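Storkedbridge Site – Operations and Staff Liaison Meeting
Minutes, April
Start 2:00 p.m., meeting room 2
Chair: So-ying Huang (Operations)
Present: representatives of kitchen and refreshments, facilities, night shift, HR, Plarico (contractor)
Apologies: stores

1. Minutes of the previous meeting
Accepted with one correction. Item 4 should read "night shift handover", not "night shift hangover".

2. Refreshment handling, humanoid unit
Plarico reported on bottle handling at the desk by the refrigerator. The current task is a grasp from above at the neck of a capped bottle standing on the desk. Work on side grasps is deferred until the top grasp is signed off.

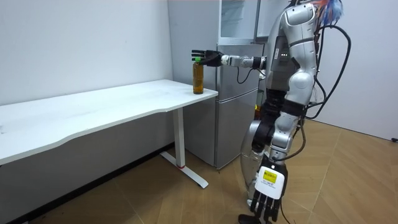
Item 2: right hand over the neck of a green-capped bottle, desk beside the refrigerator.

Kitchen asked whether bottles will have to be set out in fixed positions. Plarico: for the present, yes, one bottle at a time. Kitchen noted that setting out is then an added duty and is not in the current job description. HR to draft wording.

Facilities raised cable routing. Cables at the rear of the unit are to be kept out of the walkway whenever staff are in the room – tape is not acceptable as a permanent fix.

3. Effect on posts
The chair confirmed that no post is removed this year. The 11 staff on the refreshments rota keep their contracted hours. Restocking rounds move to the unit only after the trial is accepted. Hours released go first to goods-in, where overtime is highest.

Night shift asked who answers for a spill or a dropped bottle when no supervisor is on site. Not settled. Until it is, the unit does not run on nights.

Two staff asked to be trained as operators. Agreed in principle. Pay grade for operators to be discussed with HR before training begins.

4. Acceptance target
Plarico proposed 3,000 logged grasps before handover. Kitchen asked that failed grasps be listed by cause in the same log. Agreed.

5. Budget
Training allowance of 59 hours approved. Chu quote for cable covers received, Grumumar quote outstanding.

Actions
HR – draft duty wording, operator grade
Facilities – cable covers, chase Grumumar
Plarico – log format to kitchen
Chair – night shift liability, carry forward

Closed 3:10 p.m.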